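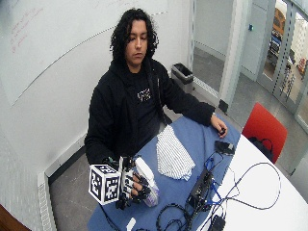 The glove in use with a spray bottle, markers on the back of the hand.

Questions people ask about the Nesterik glove

What is it, in plain words?
Nesterik is a sensor glove we're building at the Kovstead shared workshop. You wear it, you do an ordinary chore like wiping down a table, and it keeps a record of how your hand moved. Later on we try to get a small robot arm to do something similar (with mixed luck so far, but we're very fond of it).

Why the black-and-white squares?
Those are printed markers. A fixed camera looks for them and works out where the hand is and which way it's turned. We put them on more than one face, so that when you roll your wrist there's still a decent chance of one being in view. Please print yours on matte paper! Daniyal Jadoon spent most of August chasing a fault that was nothing more than glare from a ceiling light.

Can I build one at home?
Oh, absolutely, and several people have. Fouad Abu Hammour made his on the kitchen counter over 8 evenings, and he'd never soldered before. Set aside a good clear table, as the cables do like to spread out.

Does the glove need a cable?
For now, yes. We tried a battery version and it was heavy on the wrist, so we went back. Leave yourself plenty of slack and run the cable down along the forearm.

How many recordings do I need?
More than you'd hope. Our first set for the spray bottle had 454, and the arm still squeezed at the wrong moment. At 900 it got noticeably better. Khairul Gunawan would like 3,000, and we've told him he's welcome to do the spraying.

I'm left-handed. Is that a problem?
Not for wearing it, though you'll need to mirror the strap pattern. Valentin Vlad has a drawing he's glad to share.

Questions or parts to swap: ask for Adi Lumenta at the Kovstead front desk | © Kovstead Workshop | Back to top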